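The soup line on Salameh Street

I started going to the meal kitchen on Salameh Street in November, first to drop off a sack of rice and then, because I am terrible at leaving places, to stay and help. My mother's pension had just been cut again, and I suppose I wanted to be near people who understood what that does to a household (and it does something, believe me, even when everyone is being brave at the dinner table).

The kitchen gives out 200 meals on a normal day. The doors open at 11:30, but the older folks come well before that and sit along the wall with their empty containers in their laps, talking about what bread used to cost. One lady always brings 3 containers, one inside the other, and carries two of them home full for the sisters upstairs who can't do the steps anymore. I've walked back with her a few times. It takes us 45 minutes with all the stopping and greeting, and I've come to love every slow minute of it!
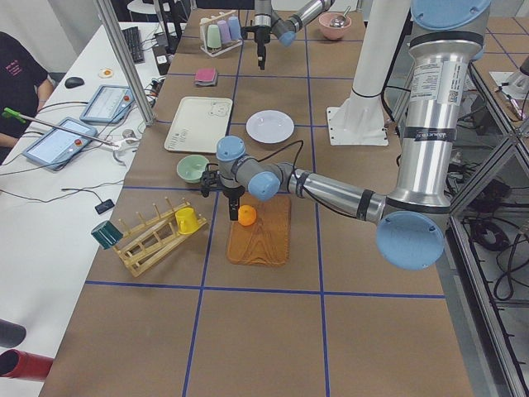 Yamuna Sastry told me over the onions that the hardest part for most of them is the asking, and that half the people in line worked for thirty-odd years and still feel they should be on the serving side of the table. She said she has learned to hand over the food and ask about the grandchildren in the same breath, so that the food gets to be the smaller part of the visit.

I've been thinking about that ever since. My mother won't come with me, though I've asked her more than once. She says it's for people who need it. Her check this month was 599, the rent takes most of it, and she still slipped a bag of oranges into my coat when I left.

Anyway, they're short on lentils and cooking oil, and mornings are when they could most use hands. If you're nearby, come in by the side door and ask for an apron. I'll be the one talking too much by the sink.

14 comments | 37 shares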